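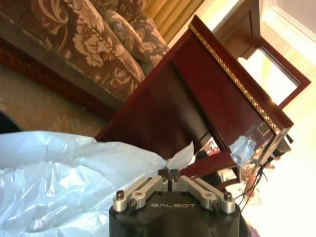 Worn mark on the foot of a snuff bottle - reign mark or later addition?

Posted by Swati on 8th April in Antiques and Collecting

I have a small porcelain snuff bottle, painted in enamels with a river landscape on one face and a short poem on the other. It came in a mixed lot at a country sale in Brotasville last December. The lot was sold without attribution and I paid 100 for it, mainly for the other bottles.

The foot has a four-character mark in iron red. Two of the characters are rubbed almost to nothing. The other two are clear but sit slightly off centre. The foot rim is unglazed and there is a small firing crack on the inside which does not reach the glaze. Height without the stopper is 7 cm.

Can an overglaze mark be dated separately from the bottle, and should I have it tested before I offer it for sale? I would also like to know if the rubbing counts as damage in a catalogue entry.
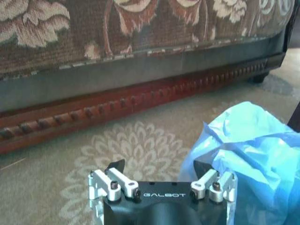

Sofa, seen from behind the gripper.

Antonina Pasichnyk

An iron red mark is applied over the glaze and fired at a low temperature, so in principle it can be added to an older piece at any time. There is no routine test that will give you a date for the mark alone. Thermoluminescence dates the last high firing of the body, and needs a drilled sample. On a bottle of this size I would not allow it.

What you can do is look at the mark under a 10x loupe with a raking light. Check the following before you pay anyone:

Wear. Old wear on a foot is uneven and runs in several directions. Parallel scratches across the characters suggest abrasive.
Colour. Compare the red of the mark with any red used in the landscape or for the seals after the poem. A different tone is not proof, but it needs explaining.
Position. Slightly off centre is common and means little.

The poem is often more useful than the mark. Have it read in full, including the seals. Copyists frequently left out a character or broke a line in the wrong place.

On the catalogue entry - yes, state it. "Mark rubbed" is the usual wording. The firing crack should also be mentioned, but as a firing fault, separately from later damage.

Ihor Dmytriv

Agree about not drilling. I had a similar bottle, lot 216 in an Eltach sale, catalogued as "mark and period" and later changed to "mark, and possibly of the period". The estimate dropped by half. Keep the stopper with it even if it is a replacement.

Modex

Four characters means it's late. The real ones have six.

Antonina Pasichnyk

That is incorrect. Both four- and six-character marks were used in the eighteenth century, and on snuff bottles the shorter form is normal for reasons of space. The number of characters does not date the piece.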